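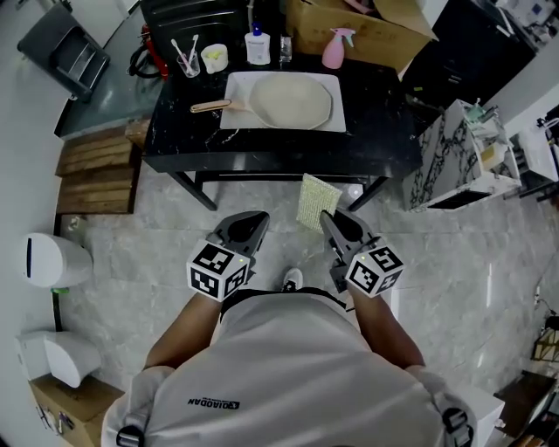
What did this quarter's work set out to find?

It set out to find how much of a household tidying and cleaning policy can be learned from demonstrations given with hand-held grippers, before any time is spent on the robot itself.

Trumcombe household manipulation project
Progress report, third reporting period
Prepared for the Clirimach fund

Summary

The collection target for the period has been met. We now hold 400 accepted demonstrations made with the hand-held grippers. A first two-handed policy has been trained on them and tested on the arms at Treltbridge. It completed 53 per cent of test runs without help. The earlier policy, trained only on demonstrations given by driving the arms remotely, completed 40 per cent on the same tasks. The remaining failures are mostly on flat, soft items and on long handles, and the plan for the next period deals with those two.

Spending is in line with the forecast. One item, the replacement gripper jaws, was bought earlier than planned and is explained under Equipment.

Work done

Collection. Demonstrations are given by a person holding a gripper in each hand and doing the task at normal speed. The position of each gripper is recovered from the tag cube mounted on it. In the last report we said we would stop fixing the starting layout, and we have done so. Objects are now put down by hand before each demonstration, and may be on the table, in a tray or on the floor. The person giving the demonstration is asked to start from wherever they happen to be standing.

The tasks this period were picking up a scouring pad, lifting a pan from a tray by its handle, and returning bathroom items to the back of a table. Each was recorded in more than one room. We kept the furniture and clutter of each room as we found it. Clearing rooms beforehand made the recordings easier to process, but policies trained on them did badly anywhere with a busy background.

Processing. Each recording is checked for lost tags before it is accepted. A short loss is filled in from the motion on either side. A long one means the recording is thrown out. Most losses came when the demonstrator turned one hand over the other, which hides one cube from view. We changed the instructions in January to ask for the hands to be kept side by side during the approach, and the rejection rate fell after that. The instruction does make some movements look a little stiff, and we are watching whether the policy copies this.

Training. The Harju model described in the original proposal is still in use. The one change is that it now predicts the movement of each gripper relative to the other as well as relative to the camera. Without this, the two hands drifted apart on tasks where both hold the same object. The change added some training time but no new equipment.

Testing. All tests were run on the pair of arms at Treltbridge, in a room that does not appear in the training data. A run counts as complete only if the object ends in the right place and nobody has touched the arms or the object. Partial success is logged but is left out of the figures in this report. The operator starts each run and does not know which policy is loaded.

Results

The improvement over the remote-driven policy is clear on picking up from the table and on returning bottles to the back row. Both policies handle pump bottles well when they stand upright. Neither does well when a bottle has fallen over, and we have few demonstrations of that case.

Lifting the pan is less settled. When the handle points towards the arms the grasp is usually sound. When the handle lies to one side, the gripper tends to close too near the tip and the pan rotates as it comes up. Demonstrators correct for this with a small turn of the wrist. We can see the turn in the recordings, but the policy often leaves it out.

The scouring pad is the weakest of the three tasks. On a hard floor the jaws slide over the pad or push it along. People deal with this by pressing down and drawing the jaws together slowly. The hand-held grippers do not measure force, so the recordings hold the movement and nothing about the pressing. We think this is the main reason for the gap, although we have not yet tested it separately.

Moving the data from the hand-held grippers to the arms caused less trouble than expected. The jaws are the same shape on both. The main difference is reach, as a person can step forward and the arms are fixed. Demonstrations that needed a step were left out of training this time.

Equipment

The soft lining on the gripper jaws wore through sooner than planned. Replacement jaws were bought for both the hand-held sets and the arms, so that they would stay matched. The cost was taken from the following period's line and no extra money is asked for.

Problems and risks

Calibration drifts over a long session. We now check it at the start and again at midday, and recordings made between a good check and a bad one are set aside. This costs time, and a sturdier cube mount is being drawn up.

Access to the Treltbridge arms is shared with another project. If their schedule changes, the next round of tests could slip by 3 weeks. Collection would not be affected.

Plan for the next period

Add a simple force reading to one pair of hand-held grippers and record the scouring pad task again with it.

Record more pan lifts with the handle pointing left and right.

Record fallen bottles on the table and on the floor.

Repeat the full set of tests with the same scoring, so that the figures can be compared directly with those above.

A draft of the methods paper will be sent to the fund with the next report.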